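## Chapter 4. Recruitment and Unit Composition

A conscript army must decide where its recruits serve. Under territorial assignment, a battalion of 800 draws almost entirely on one district. Under mixed assignment, no district supplies more than 10 percent of any company — the rule applied in Paltine. 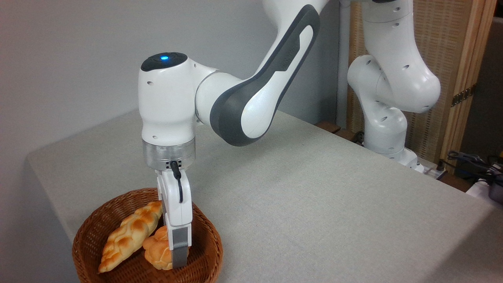
Section 4.1 sets out the sorting problem in its simplest form. Recruits from one district are treated as items in a single container and are drawn without regard to origin. Section 4.2 adds language and rank.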